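共享工坊自装设备评测：Vitberg双臂桌面操作套件及Bodin围挡工位

适用读者：拟在家中或共享工坊内自行组装双臂桌面机器人的个人与小型团体
评测单位：Drakville共享工坊设备评议组
执笔：埃特尔卡·巴科什；装配与测试：巴斯蒂安·勒布伦、达米安·查韦斯
发布：2021年4月

一、评测缘由

本工坊会员近来多次提出，希望工坊添置一套可供自由编程的双臂设备，用于布料整理、小件分拣等练习。此前工坊仅有一台单臂设备，行程较短，夹爪开合力不可调，会员对其评价普遍不高。经评议组讨论，决定购入Vitberg双臂桌面操作套件一套，并选用Bodin出品的型材围挡作为工位外壳，由会员自行组装，组装完毕后进行连续使用测试。

本评测所用套件系以会员会费按公开标价购得，含运费共计3,122欧元，不含围挡壁面与台面材料。供货方未参与测试，亦未预先审阅本文。套件软件在评测期间曾有一次版本更新，下文凡涉及软件之处，均以更新后的版本为准。

二、开箱与随附文件

套件分箱运抵，臂体、夹爪、底座安装板、导线及控制电路板各有独立内衬，运输途中未见损伤。紧固件按规格分袋，袋上印有与说明书步骤相对应的编号，查找方便。需要指出的是，用于固定底座安装板的螺栓与用于固定腕部支架的螺栓长度相近，两袋外观几乎一致，装配者一度混用，致使一侧安装板未能压紧。建议供货方在包装袋上以颜色区分。

说明书为活页装订，内容总体准确，插图清楚，但关于走线的章节过于简略。腕部相机的接线只给出插头方向，未说明线缆应预留多少余量，也未说明应在何处固定。装配者须自行反复试验。考虑到套件的购买者多为业余爱好者，评议组认为这一缺失较为严重。

随附工具包括内六角扳手及一支扭力螺丝刀。螺丝刀手感尚可，刻度偏小，在工坊灯光下辨认略有困难。

三、组装过程

组装由勒布伦与查韦斯二人完成，分三个晚间进行。首日完成围挡骨架与前梁，次日安装臂体，末日布线并标定。

围挡部分采用铝型材立柱，围合后侧与左右两侧，前侧敞开，由一根带平行沟槽的铝制横梁封边，双臂底座即通过黑色安装板以螺栓固定在横梁上。这一布局的优点在于操作者可从正面直接取放物件，双臂由前方两角伸入，彼此工作范围在台面中部重叠。缺点同样明显：前梁既承担臂体重量，又是人手经常触碰之处，表面容易留下划痕与污迹，沟槽内积灰也不易清理。

壁面材料由工坊自备，选用浅色砖纹饰面；台面则铺设灰色石纹饰面。会员中有人主张采用纯色哑光板材，认为图案会干扰视觉算法。评议组经权衡后保留了现有方案，一则材料为工坊库存，无须另行采购，二则家庭环境中的台面与墙面本就多有纹理，在此条件下所得结论对会员更具参考价值。

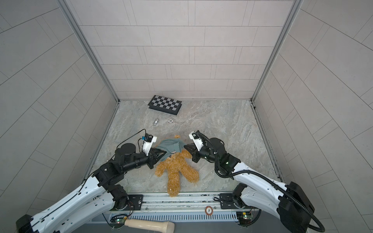
臂体安装本身较为顺利。关节外壳配合紧密，连杆端面平整，拧紧后无可察觉的晃动。左右两臂结构相近，但出厂时线缆的引出方向并不完全对称，装配者应在上梁之前先行比对，切勿待底座固定之后再作调整。查韦斯在首次安装时未加留意，结果右臂肘部转至极限位置时牵动线缆，不得不拆下重装，耗时约四个小时。

四、走线与电气

走线是本套件最需改进之处。右臂配有黑色波纹护管，自腕部沿连杆引向底座，耐磨性良好，外形也较为整齐；然而护管偏粗偏硬，在腕部翻转幅度较大时会形成一个很宽的弯，占去夹爪上方相当一部分空间。腕部相机所用的细线则恰恰相反，过于柔软，容易在相机上方拱起成环。两种线缆在同一套件内并用，装配者须为其分别考虑固定方式。

经多次调整，工坊最终采用的做法如下，供会员参考：

先将臂体手动摆至各关节的极限位置，记录线缆最紧张时的长度，再据此留出余量。
固定点设在连杆中段，腕部附近不作硬性绑扎。
细线的环朝向台面后方，避免落入相机视野。
每次更换夹爪指尖之后，应重新检查一遍。

控制电路板安装于前侧通风槽板的两端，板上带有指示灯，通电状态一望可知，这一点颇受会员好评。电路板未配外罩，红、黑导线直接外露，在共享工坊环境中并不理想。评议组已请阿纳托尔·卡隆绘制透明罩的图纸，待试制后公布于工坊网站。在此之前，会员使用时应保持前侧区域干净，不得在通电状态下于槽板附近使用金属工具。

供电方面，双臂同时加速时电源未出现欠压告警，连续运行期间电源外壳温升在说明书所列范围之内。急停按钮须另购。评议组认为，对于一套面向非专业用户、双臂协同动作的设备而言，急停按钮理应列为标准配置，此项在评分中予以扣减。

五、测试任务的选定

会员对于以何种任务检验该套件意见不一。有会员建议以积木堆叠为主，理由是结果便于判定。评议组认为，刚性小件的抓取难以反映双臂协同的真实水平，故将主要任务定为以下内容：由双臂为一只平卧的毛绒玩具熊整理、穿脱小衣服。玩具熊形体柔软，毛长而蓬松，衣物易于起皱堆叠，双臂须一侧固定、一侧牵拉，且须随时根据形变调整位置。

作为辅助任务，台面上另放置棋盘与筹码等物，供会员练习常规抓取，亦用于检查臂体在执行主要任务时是否会碰触周围物件。

测试采用遥操作与回放相结合的方式。操作者先以手控完成一遍动作，由软件记录轨迹，再以相同初始摆放进行回放，观察偏差。手控部分由勒布伦、查韦斯及比恩韦尼多·卡林林轮流担任。三人中，卡林林此前并无操作机械臂的经验，其意见对初学会员尤有参考意义。

六、夹爪与指尖

夹爪为平行两指式，指尖收窄，便于插入织物褶皱之下。夹持力可在软件中分级设定，低档位时反应细腻，可夹起单层薄布而不带动下层；高档位足以提起玩具熊的肢体。档位之间的过渡不够均匀，中间几档差别甚微，至最高一档则骤然增大，初次使用者宜从低档试起。

指尖内侧的衬垫材质偏滑。夹取厚实衣物时问题不大，夹取单薄衣角时则时有滑脱。工坊后来在指尖加贴一层薄硅胶片，情况有所改善，但胶片边缘容易卷起，须定期更换。

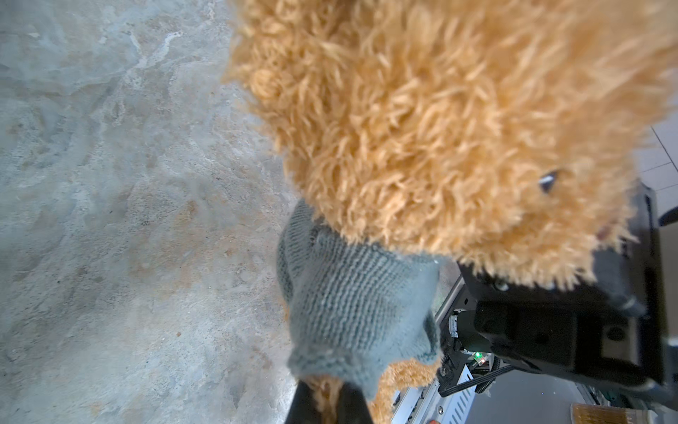

评测期间，评议组对夹爪在长毛材质上的表现作了专门考察，这也是会员询问最多的一项。总体而言，夹爪的闭合判定依赖电机电流，对蓬松材质不甚敏感，指尖合拢后软件所报的开度往往小于操作者的预期，须以腕部相机画面核对。相机在近距离下的细节表现令人满意：玩具熊金棕色的卷曲长毛缕缕可辨，灰绿色针织衣物的罗纹走向清楚，连沾在织面上的浅色绒屑和零星几根毛都能看见，指间夹住的是一小条绒毛还是衣料，操作者当可据此判断。绒屑本身亦应引起注意。长毛玩具与针织物相互摩擦，掉落的细毛会附着于衬垫，进而影响夹持，会员每次使用之后应以软刷清理指尖，并检查腕部电机缝隙。

腕部相机对焦距离固定，过近时画面边缘略虚，对于以近距离操作为主的任务尚可接受。若会员拟从事印刷文字辨识一类的项目，则应另行评估。相机支架为白色，强度足够，角度以一枚螺钉锁定，缺少刻度，拆装之后难以恢复至原来的角度，每次均须重新标定。卡林林建议在支架侧面划一道对位线，此法简便有效，工坊现已采用。

七、双臂协同

双臂协同是会员选购该套件的主要理由，本节所述较为详细。

套件软件提供两种协同模式。其一为镜像模式，一臂由操作者控制，另一臂作对称动作，适于双手同时掀起衣物下摆、铺平布料一类的对称操作。其二为独立模式，双臂各由一只手柄控制，自由度高，对操作者的要求亦相应提高。镜像模式响应及时，未见明显滞后；独立模式在双臂同时作大幅动作时偶有短暂停顿，软件日志显示为碰撞预测模块介入所致。

碰撞预测的保守程度可以调整。默认设置下，两只夹爪相距尚远即开始减速，为毛绒玩具整理领口时几乎无法操作。将该项下调一级后，动作恢复顺畅，评测期间亦未发生臂体相碰。评议组不建议会员将其完全关闭。

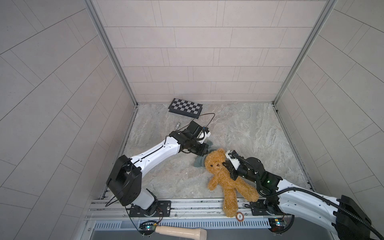
在领口与颈部区域，操作难度明显高于其他部位。毛绒玩具头部较大，衣物经过时阻力集中，单纯加大牵拉力只会使整只玩具沿台面滑动。较为可行的方法是以一臂压住玩具上身，另一臂沿领口分段推进，每次只移动很短的距离。勒布伦在熟悉设备后能够较稳定地完成这一动作，查韦斯则更习惯先将衣料向一侧聚拢，再整体翻过。两种方法各有短长，前者耗时较久，后者对夹持力的要求较高，衬垫打滑时容易前功尽弃。

卡林林在首次使用独立模式时感到视线安排较为困难。他在书面意见中写道：“左手看一幅画面，右手看另一幅画面，正面还有一幅，起初不知道应当相信哪一幅。熟悉之后，我大部分时间只看固定相机的画面，到了夹取布边的时候才切换到腕部。”评议组据此认为，软件应当允许用户自定各画面的大小与位置，目前的固定布局对初学者不甚友好。

八、回放精度与稳定性

回放部分，评议组以11次同条件回放为一组，对主要任务中的夹取、牵拉与放下动作分别观察。刚性物件的回放结果良好，夹爪能够回到记录位置，偏差在肉眼难以察觉的范围之内。柔性物件的回放则受初始摆放影响很大，玩具肢体稍有偏转，夹爪即可能落在毛上而未及衣料。此系轨迹回放方式本身的局限，不应全部归咎于设备，但供货方宣传材料中关于“一次示教、反复执行”的表述，宜加以限定。

连续使用过程中，关节外壳温度上升平缓。肩部关节在长时间保持伸展姿态时会发出轻微的电流声，安静环境下可以听到，会员若于家中夜间使用，应有所预期。底座安装板的螺栓在使用一段时间后出现松动，重新拧紧并加涂螺纹胶后未再发生。评议组建议将检查螺栓列入每次开机前的例行事项。

围挡方面，铝型材骨架在双臂急停时略有颤动，未影响标定结果。Bodin的角连接件加工精良，切口无毛刺；台面两侧的金属包边与壁面交接处则略有缝隙，小件物品滚入之后取出不便，工坊后以填缝条处理。 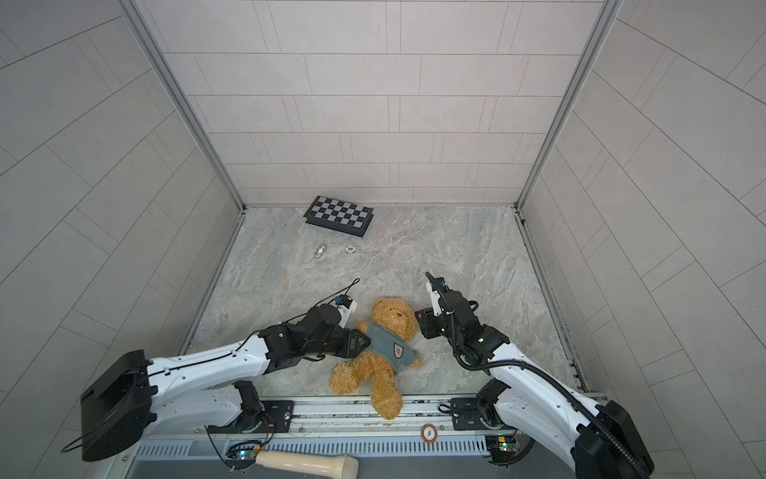 九、软件与文档

软件安装过程简明，支持常见的桌面操作系统。标定向导逐步引导用户完成零位设定与相机对位，步骤清晰，中断之后可从上次位置继续。中文界面翻译质量参差不齐，个别菜单项译名前后不一，如“末端”与“工具端”混用，易使初学者误以为是两项不同设置。

轨迹记录以开放格式保存，会员可自行编写脚本读取。接口文档齐备，示例程序能够直接运行。查韦斯以示例为基础编写了一个简单的批量回放工具，已存入工坊公用目录，会员可自由取用，使用前请阅读其中的说明文件。

技术支持方面，评议组就走线余量一事去信Vitberg询问，对方答复较快，附有手绘示意图，内容切实有用。评议组希望该图能够收入正式说明书。

十、与工坊原有设备的比较

工坊原有的Prirkitz单臂设备仍在使用。就单纯的刚性小件搬运而言，该设备操作更为简单，噪声更低，占用台面亦小，初学者可在较短时间内上手。凡涉及布料、绳索或其他需一手固定、一手操作的任务，单臂设备即难以胜任，须借助夹具。会员若仅有分拣类需求，评议组认为不必购置双臂套件。

在维护方面，Prirkitz设备的线缆全部走于臂体内部，省去了整理之劳，但一旦断线则须返厂。Vitberg套件线缆外置，外观稍显凌乱，更换却十分便利，对共享工坊而言反而更为适用。

十一、评定

评议组按工坊现行评分办法，对该套件各项评定如下，每项以五分为满分。

机械结构：四分半。关节紧密，安装稳固，安装板螺栓须定期检查。
夹爪：三分半。形式合理，衬垫偏滑，夹持力分级不均。
腕部相机：四分。近距离细节清晰，支架缺少刻度。
走线与电气：二分半。护管过硬，电路板外露，急停按钮须另购。
软件：四分。标定向导与接口文档优良，画面布局有待改进。
说明书：三分。走线章节须予补充。
性价比：四分。

总体评定为推荐购置，但附以下条件：购置者须同时配备急停按钮；须自行加装电路板外罩；家中有幼童或宠物者，应为前侧敞开部分另加可拆卸的挡板。

十二、会员使用须知

该套件现置于工坊二层，即日起开放预约。首次使用者须由勒布伦或查韦斯进行现场指导，指导时间另行约定。使用期间须有两人在场，其中一人负责急停。双臂通电时，任何人不得将手伸入围挡之内；取放物件应先切换至保持状态，确认指示之后方可进行。

毛绒玩具、衣物及台面上的其他物件为公用测试物品，用毕请清理浮毛，不得带离工位。自备物品应事先告知，易碎、带液体或带尖锐边缘者不予使用。更换指尖衬垫后，请在登记簿上注明更换人及所用材料。

评议组拟于6月对衬垫磨损及螺栓松动情况进行复查，届时将一并检验卡隆所制外罩的散热表现，并就复查结果另行发文。会员对本评测如有异议或补充，可书面提交埃特尔卡·巴科什。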